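Cleaning tips I stopped believing, and a few I kept

Posted 2 Mar 2019

My aunt swore by vinegar for everything. So does half the internet, and I've come to think most of these people have never looked closely at what they cleaned. I spent the winter trying the advice that gets passed along most often. Results below, grumbling included.

Baking soda and vinegar down the drain. It fizzes, it looks busy, and then you have salty water. My kitchen drain ran exactly as slowly afterward. What cleared it was a plastic drain strip that cost less than the vinegar. Pull the hair or gunk out first, then run hot tap water for a few minutes. If it's still slow, take the trap off and put a bucket under it before you loosen anything.

Lemon on a cutting board. Smells nice for an hour. For onion smell I get further with coarse salt, a stiff brush and dish soap, then standing the board on its edge to dry. Leaning it flat against the backsplash is how mine got its black spots.

Dryer sheets on baked-on pans. Umut Sezer wrote in to say this works overnight. I tried it on a lasagna dish and so did my neighbor. The plain water and dish soap in my second dish did the same job by morning, and didn't leave perfume on something I eat from.

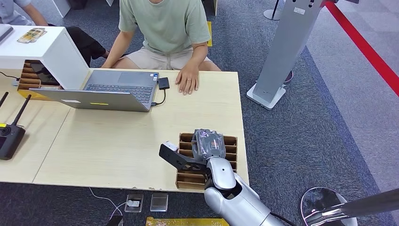 Magic erasers on painted walls. These do work, which is the problem. They are very fine sandpaper, and on flat paint you trade a scuff for a shiny patch. Use a damp cloth and one drop of soap, and give up sooner than you want to. On semi-gloss trim, go ahead.

Newspaper for windows. Maybe it was better with the old ink. I got gray fingers and gray window frames. A squeegee wins, and you can skip the special fluid too. Wipe the blade between strokes or you'll get lines.

Freezing a candle to get the wax out of the jar. Fine, this one holds up. Three hours did it for me. Let the glass come back to room temperature before you wash it.

Cindness stain paste. Kalliopi Margaritis has asked me twice to try it, so I bought the small tub. It took a coffee ring off a mug and did very little for the tea stain on a linen napkin — oxygen bleach and a long soak in warm water got that out. I wouldn't buy another tub.

Rice in the salt shaker. I kept this one for years out of habit. In December I filled two shakers, one with rice and one without, and left both by the stove. The rice one poured a little better. It also dropped a grain of rice on my eggs, so decide what matters to you.

Next up is the dishwasher, and whether you need to rinse first. I have my doubts about that as well.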